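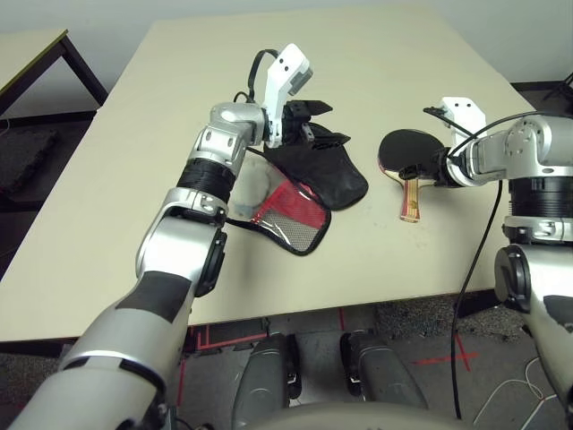

Figure 7.1 The two-arm robot at the table. One gripper holds the edge of the paddle, the other is above the open case.

Chapter 7
Soft Things and Two Hands

In the chapters before this one, your team worked with blocks, cups and tubes. These objects keep their shape when the gripper closes. In the present chapter we go to objects which do not keep their shape, and for this we use the table tennis set of the Manzano student project.

The project was started by Araceli Carrasco with a class of second-year students at the Folton technical school. The task was written on the board in one line: put the paddle in its case. The students expected to finish it before the end of May. They needed the whole term, and most of this chapter comes from their notebooks.

A paddle is an easy object for a robot. It is flat and stiff, and the handle gives a clear direction. The case is the difficult part. It bends, it slides on the table, and its opening becomes narrow again when you release it. For this reason one arm is not enough. One arm must take care of the case while the other arm brings the paddle, and the two programs must wait for each other at the correct moments.
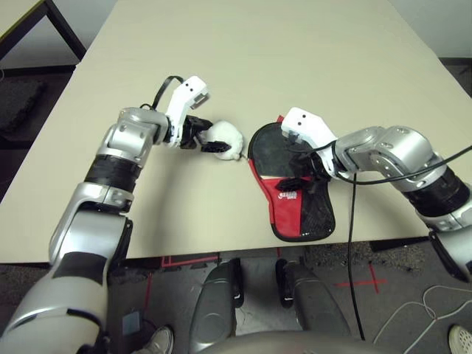 Figure 7.2 Both arms in use: the left gripper holds a small white fluffy object, the right gripper grasps the mesh of the pouch.

In section 7.1 we discuss how to divide the work between the arms. The students in Folton called the arms "holder" and "mover", and we keep these names. In section 7.2 you will write the waiting commands in Mimex, the same language as in Chapter 4. Section 7.3 is about closing force. Please read it before you try the exercises, even if your team has already a working program from the blocks.

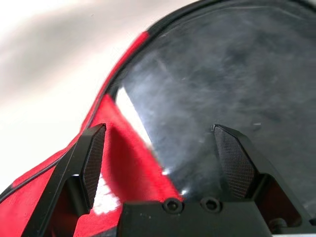 Closing force is where most teams lose time. With a block, you can close until the motor stops, and the block is not changed. With fabric the motor stops late, and the number which you read from it says little about how well the object is held. The shape and the surface of the fingers are also important. The pads on the inner faces have a fine diamond pattern, and a pattern of this kind is meant to give more grip on cloth than a smooth pad. Before each trial, write down how wide the fingers are opened and at what angle they come to the seam. Carrasco's students kept these values on the Nanent record sheet, one line for each trial, and there are 981 lines in the final version.

Before you begin, you should be able to:
- move both arms to a saved position
- stop both arms with one command
- read the finger opening in Mimex

Work in teams of 2. One student runs the program and the other stays at the stop button. Change places after every exercise.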